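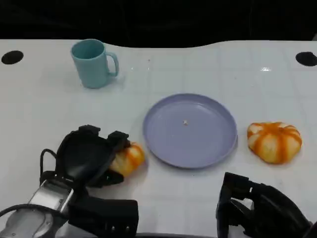
Need play food for my 3 year old's pretend kitchen, budget is tight. She has outgrown the baby stuff and wants to "do lunch" all day. Thinking of one plate, one mug, a few foods and stop there. Lavender plate with a raised rim, teal mug with a proper handle, and those striped toy pumpkins, cream with orange in the grooves. Do the pumpkins get played with or are they just a fall thing? Plain colors so it all goes with the Huvel shelf we already have.
— rzwahlen

ukik_mom
Pumpkins yes. Ours have been soup, babies, a hat. Get 2 or there will be fights.

dustpan10
Disagree on plastic plates. Slide everywhere, scratch up by May. We went with felt and never looked back

ukik_mom
felt gets gross tho. Plastic goes in the sink, done. Raised rim helps with sliding, mine keeps the peas on

wu_and_two
Skip the pumpkins, get bread. Mine ignores teh veg completely. Bread gets used every meal — sandwiches, toast, feeding the dog. A roll in that orangey golden color still reads as bread from across the room.
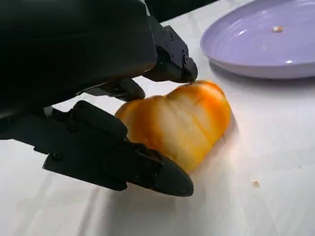 Re: bread or pumpkins??

rzwahlen
OK the roll is winning me over. Does size matter? She has small hands and gets mad when she can't grab stuff.

wu_and_two
Go chunky. We had tiny ones from Arham, 5 in a bag, all under the couch now.

dustpan10
Still say felt. But fine, bread over pumpkins, agree there

rzwahlen
Getting the plate, mug, a roll AND one pumpkin. Sorry dustpan. Signed, Roswitha, who has to wash it all

ukik_mom
one pumpkin?? good luck lol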